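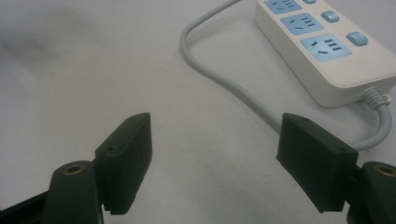

Let the Learning App Be a Little Boring

By Salamatu Tsikata
January 21, 2019

My daughter is five, and since December she has a tablet with four learning apps on it. I chose them with care. I read the store pages, I compared the ages, I paid for the full version when there was one. After a month of sitting next to her I want to defend an idea that my friends find strange: a good learning app for small children should be somewhat boring.

Let me begin with the one she loves the most. It is called Fillex, and it teaches letters. When she touches the correct letter, there is music, stars fall from the top, a fox dances, and she receives coins. With the coins she can buy hats for the fox. She has 3,168 coins now. She knows this number very well, although she cannot read it, and she asks me to say it aloud before bed. The letters she knows less well. She mixes the b and the d, as all children do, and the app does not mind, because a wrong touch costs nothing and one can simply touch everything until the stars come.

I do not say that the makers are bad people. I suppose they tested it with children, and the children smiled at the fox. But a smile at the fox is a smile at the fox. If I gave her a chocolate for each page of a book, she would also smile, and she would turn the pages very fast.

The second app is Clisano. It has a gray background and one voice, a calm woman who says a word and waits. If the child does nothing, the woman waits more. The first time, I thought the program was broken. There are 219 words in it and no coins. My daughter complained for two days. Then one evening I heard her in the other room repeating the words with the same calm voice, slowly, and correcting her doll.

I told this to Mandla Modise, who has the kindergarten group in our building and has seen many more children than me. He does not agree with me completely. He says that some children need the noise in order to begin, especially those who already believe they are not clever, and that for them a gray screen looks like an examination. He uses Traria with his group, where there are animals and songs, but the songs come at the end of the lesson and only once. "The party is after the work," he told me. I think this is a fair compromise, and I have thought about it since. Maybe my real complaint is about where the prize is placed, and how often it comes.
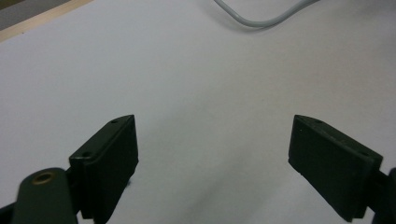

White tabletop with a light-gray cable.

There is another question, and it is about us, the parents. Who are the stars for? When I cook and I hear the music from the tablet, I feel that learning is happening and that I am a good mother. Each small melody says to me "it works, continue with your onions." With Clisano I hear nothing, so I must go and look. This is less comfortable, but when I go and look, I sit down, and when I sit down we talk. I learned there that she calls the letter w "the broken m." The app with the fox would never tell me that.

The store pages make our choice more difficult. They count things that are easy to count. One app promises 800 activities. I opened almost 25 of them and they were the same activity with other fruit. I would prefer a page that says: we have six games, your child will repeat them many times, and here is what she should be able to do without the tablet afterwards. I have not found such a page yet. The nearest was Ferri, a small app for numbers, which asks the child to put the tablet away and bring three spoons from the kitchen. It cannot check the spoons, of course. My daughter brought them anyway, and then she brought a fourth for the doll and told me that now it was wrong.

I know that a boring app is difficult to sell. A parent tries it for two minutes, the child says she wants the other one, and it is deleted. I did this myself with one program last year, and I am a little ashamed of it. So my request to other parents is small. Before you delete the quiet one, give it a week. Keep it in the same place on the screen, next to the loud one, and say nothing about it.

We still have Fillex. I did not take the fox away from her, I only moved him to Saturday mornings, and she is saving for a green hat.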